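4 Setting up the play board

4.1 Before you start

The Nisa play board is a loose wooden top for the Wamden activity table. It is not screwed or clamped. Its own weight holds it in place on the perforated surface, so the surface must be clean and dry before the board goes down.

You will need a soft dry cloth, the board and the bag of shaped blocks. Two adults should lift the board.

CAUTION: Keep fingers out from under the near edge when lowering the board. Lower the far edge first.

4.2 Placing the board

1. Lock the table legs as described in section 2.
2. Wipe the perforated surface. Check the holes for crumbs and grit and push out anything that is stuck.
3. Choose which face of the board goes up. Either face may be used. Knots, streaks and wavy grain are normal in the wood and are not a fault.
4. Lay the board flat on the table and slide it until it is square with the table edge.
5. Press on each corner in turn. If the board rocks, lift it and look for grit underneath.

Note: A new board may lift slightly at the corners in a warm room. Turn it over and leave it for 40 hours. If it still rocks, contact Majumder Spares.

4.3 Setting out the blocks

The middle of the board is the building area. Keep it clear at the start of each session and put the blocks round the outside.

1. Tip the blocks on to a cloth, not straight on to the wood. Hard corners can dent the surface.
2. Sort them by colour.
3. Place most of the blocks along the far edge, with a gap between colours. Blocks of the same colour may touch.
4. Place the remaining colour near the right-hand edge, closer to the child. For a left-handed child, use the left-hand edge.
5. Stand heart blocks with the flat top facing up so that the outline shows.

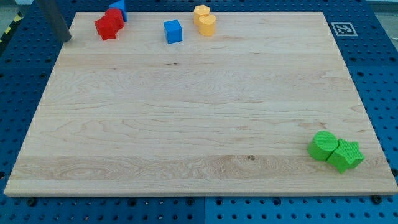 Fig. 4. Board set out with the centre clear, green blocks at the lower right.

Note: Very young children may find a full set too much. Start with 2 colours and add the others later.

4.4 Clearing away

Put the blocks back in the bag before lifting the board. Wipe the wood with a barely damp cloth, then a dry one. Do not soak it or use polish. Store the board flat, away from radiators.

CAUTION: Do not place more than 300 g of wet modelling clay on the bare wood. Use a mat.

Related items
Wamden activity table: fitting the legs
Skavedeck perforated top, replacement
Nisa block bag, large
Majumder Spares: order form
Care of untreated wood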